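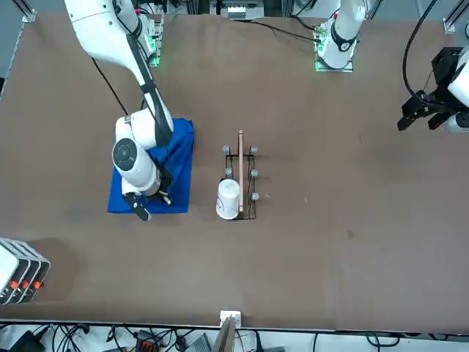
« Jora » : la saison 2 arrive en avril sur Dhillon

COMMUNIQUÉ DE PRESSE

La chaîne Dhillon diffusera en avril la deuxième saison de « Jora », série dramatique produite par Rorner. Les neuf nouveaux épisodes seront programmés le mercredi à 21 h, à raison de trois épisodes pour la soirée de lancement, puis d'un épisode par semaine. Chaque épisode sera disponible en ligne sur le service de rattrapage de la chaîne dès la fin de sa diffusion à l'antenne.

« Jora » se déroule à Skornau, ville portuaire imaginée pour la série, où une compagnie de ferries fait vivre une bonne partie des familles. La première saison suivait l'enquête interne ouverte après la disparition d'une cargaison entre deux escales. Elle s'achevait sur la fermeture du terminal et le départ de la capitaine du Jora, le navire qui donne son titre à la série.

La saison 2 reprend quelques mois plus tard. Le terminal a été racheté, une partie des équipages a été réembauchée et le Jora est resté à quai. Lorsqu'une employée des archives retrouve le dossier 791, que la direction disait détruit, l'ancienne capitaine revient à Skornau pour témoigner. Son retour divise la ville, à commencer par sa propre sœur, devenue porte-parole du nouveau propriétaire.

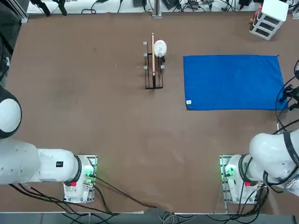 Un récit resserré autour du port

Les auteurs ont choisi de garder l'action presque entièrement à terre. Les scènes en mer, nombreuses dans la première saison, laissent la place aux bureaux du terminal, à la cantine des dockers et à l'appartement familial, où se joue une grande partie de l'intrigue. Chaque épisode adopte le point de vue d'un seul personnage — un principe déjà employé pour le final de la saison précédente et étendu cette fois à l'ensemble du récit.

Les rôles principaux sont repris par les mêmes interprètes. Plusieurs nouveaux personnages font leur entrée, parmi lesquels un avocat maritime, une jeune mécanicienne et l'ancien chef de quai, dont il était seulement question jusqu'ici.

La musique originale associe cordes, accordéon et enregistrements réalisés dans des salles des machines. L'album sera mis en ligne le jour du lancement.
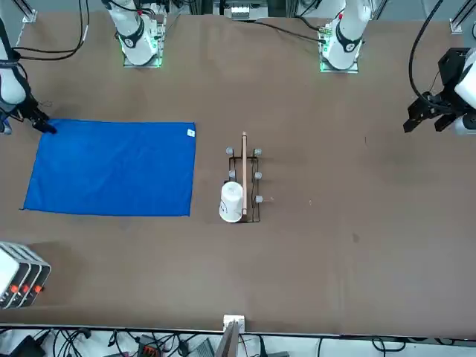
Bras robotisés blancs et linge bleu sur une table brune.

Diffusion et accessibilité

Tous les épisodes seront proposés avec sous-titrage pour les personnes sourdes et malentendantes ainsi qu'en audiodescription, à l'antenne comme en ligne. La première saison sera remise à disposition dans son intégralité deux semaines avant le lancement. Un résumé vidéo de neuf minutes sera également publié sur le site de la chaîne.

Rorner assure les ventes internationales des deux saisons. Des versions sous-titrées en anglais, en allemand et en espagnol peuvent être visionnées par les acheteurs sur demande.

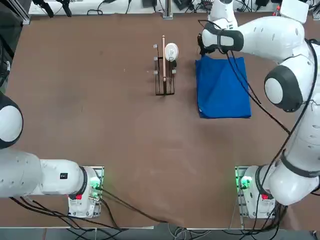
Égouttoir noir et linge bleu plié.

Informations pour la presse

Les trois premiers épisodes sont accessibles aux journalistes accrédités sur l'espace presse de Dhillon. Les critiques sont sous embargo jusqu'au mercredi de la première diffusion, 8 h. Les demandes d'entretien avec l'équipe artistique sont à adresser au service de presse de la chaîne, en précisant le média et le format envisagé.

À propos de Rorner

Rorner est une société de production indépendante spécialisée dans la fiction et le documentaire. Elle développe des séries pour la télévision et les plateformes.

Contact : service de presse Dhillon, du lundi au vendredi, de 9 h à 18 h.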